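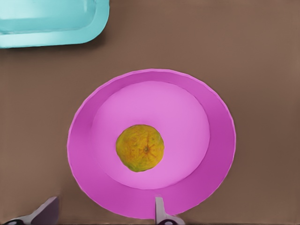

*Wrist view from the sim, fruit on the pink plate, cyan container at upper left.*

**Subject:** Re: [worklow-users] Plate rim keeps ending up in the fruit mask

> We moved our pick task from the old scene set to the Simard scenes and the grasp planner started giving us bad widths. Same planner config, same gripper model. On plain tabletop it is fine. As soon as the fruit sits on a plate, the segmenter hands back a blob that includes a piece of the rim, and the planner then asks for an opening wider than the gripper has.
>
> We tried raising the mask threshold to 0.7 and it only made the mask ragged. Has anyone else run the stock Proro segmenter on these scenes? Is there a setting I missed, or do we need to retrain?

We hit the same thing in June and did not have to retrain, so try this first.

There were two separate problems in our case, and they looked like one.

The first is the finger overlap. In the wrist view the right finger covers part of the lower rim of the plate. Proro ships with a self-mask that removes the gripper from the image, but it fills the removed pixels with the mean color of the neighbors. Next to a saturated pink rim the fill comes out pink, and the segmenter sees an odd bump on the plate. Set `self_mask.fill` to `none` and pass the mask through as invalid pixels. Worklow has handled invalid pixels properly for a while now, but the default config was never changed.

The second is the depth cutoff. The well of the plate is shallow, and the stock `min_height` is measured from the table plane. The rim passes that test, so it stays in as a candidate and gets merged with whatever is nearest. We now fit a second plane inside the plate and measure height from that:

```yaml
perception:
 self_mask:
 fill: none
 support:
 nested_planes: true
 min_inliers: 764
 merge:
 max_gap_px: 3
```

The `min_inliers` value is from a sweep on our own camera resolution. Yours will be different if you render at another size. Too low and it starts fitting planes to the top of the fruit, which gives you no object at all.

Color did not help us much. The fruit peel goes from yellow-orange to olive green with brown speckling, and a hue filter tuned on one side of it dropped the other. We took the filter out.

For numbers, we ran 3,000 simulated episodes before the change and the same seeds after. Episodes rejected for an impossible opening width went from 77 to nearly none. The ones left are all cases where the fruit is up against the rim, and I think those are a planner problem - it only samples top-down grasps, and one finger has nowhere to go.

If you want to check whether you have the same bug, dump the candidate list just before the merge step:

```
worklow replay --stage pre-merge --dump candidates.json
```

Look for two candidates with centroids on the same plate. If you see the fruit and a rim segment listed separately there, and a single object after the merge, it is the second problem. If they are already one blob before the merge, look at the self-mask.

One warning about the Vemix exporter. It writes the support planes in the camera frame and the planner reads them in the base frame. With one table plane and a camera looking straight down you may not notice. With nested planes you will. There is a patch in the tracker, not merged yet, and it applies cleanly to the current release.

I have not tried any of this on real hardware with a glossy plate. If you do, please post the config.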